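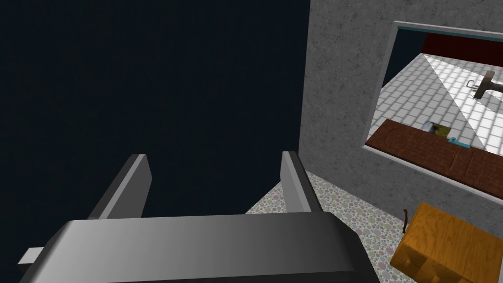 Trenau Demonstration Capture Suite
Simulated household tasks, wrist view recording and episode review

Overview

The Trenau Demonstration Capture Suite is a software and equipment package for institutions that collect manipulation examples for learning systems. An operator guides a simulated arm and gripper through a household task, and the suite records each attempt as a complete episode with its commands, joint states, camera views and written task instruction. Episodes are stored in a common layout and may be passed to a training pipeline without conversion.

The suite is developed and supported by Kiltdale. It is supplied to university laboratories, training centers and company research groups under a single site license.

Scene library

The Fikre scene library is included with every license. It contains 25 furnished interiors, among them kitchens, utility rooms and connected living spaces. Rooms may be joined through doorways and window openings, so that a camera in one room can take in part of the next. Wall and floor finishes include speckled concrete, terrazzo and square white tile. Wood grains and paint colors may be changed separately for each surface.

The library holds 2,936 movable objects. Each has a collision shape, a mass and a friction value, all of which may be edited. Objects are placed at random within limits set by the site, and the placement seed is saved with the episode so that any starting layout can be restored exactly.

Lighting is set per room. A dark room beside a bright one is a permitted combination and is included in the standard variation set, as are plain dark backdrops beyond the modeled area. Sites that prefer fully enclosed rooms may switch these off in the scene settings file.

Camera views

The wrist view is fixed to the gripper body and looks out past the two fingers. It is recorded in every episode and cannot be disabled. Up to 5 further cameras may be added at fixed points in the room. All views share one clock with the arm state.

Mounting position, lens angle and tilt may be adjusted to match the customer's own hardware. Kiltdale recommends that the fingers remain in view through their full travel. A calibration routine writes the final camera position into the header of each episode.

Operator station

The operator station consists of a hand controller, a foot switch and a desktop workstation. The hand controller sets the position and angle of the gripper. The trigger opens and closes the fingers, and the foot switch starts and ends an episode. Left-handed and right-handed controllers are available at the same price and should be specified when ordering.

New operators complete a short course of practice tasks before their episodes are admitted to a shared collection. The course covers approach, grasp, transfer and release, followed by drawers, hinged doors and taps. A trained operator using the standard task set can be expected to record around 2,000 accepted episodes in a month of regular sessions. Results will vary with task length.

Episode review

Each episode enters a review queue when recording ends. The reviewer sees all camera views side by side with a timeline of gripper opening and arm speed, and assigns one of the following marks:

Accepted. The task was completed as written.
Accepted with recovery. The operator made an error, corrected it and completed the task.
Incomplete. The episode ended before the task was completed.
Rejected. The recording has a fault, or the action does not match the instruction.

Incomplete episodes are kept by default and may be exported separately for work on failure detection. Rejected episodes are held in a quarantine folder until the site administrator removes them. A reviewer may not mark his or her own episodes. This rule is enforced by the login system and applies to all account types.

Reviewers may also divide an episode into labeled stages, such as reaching toward an object or moving it to a shelf. Stage labels are optional and do not alter the original recording.

Data export

Episodes are exported with video, state and command data, the task instruction, the review mark and the scene seed. Depth and object masks can be generated after recording by replaying the saved states. Replay requires the same release of the scene library that was used during capture, and the release number is included in each export.

Customers retain full rights to the episodes they record. Kiltdale does not receive copies unless the customer submits them with a support request.

Items supplied

Capture and review software, site license
Fikre scene library, current release
Hand controller with desk stand
Foot switch
Operator handbook and reviewer handbook, printed and electronic

The workstation is supplied separately. Existing workstations may be used if they pass the hardware check, which can be run before purchase. The Sirnby arm model is included for sites that do not have a model of their own. Other arms may be imported in the usual description formats, subject to a check of joint limits.

Support and updates

The scene library is updated each December. Software corrections are released as required. Sites with a collection in progress may remain on their present release until the collection is closed, and support for that release continues during this time.

Technical inquiries, including arm import and camera matching, should be addressed to Asnakech Kassa, Product Engineering. Inquiries about licensing, operator training and quotations should be addressed to Hemi Faulkner, Institutional Sales. Please state the arm model and the number of operator stations required.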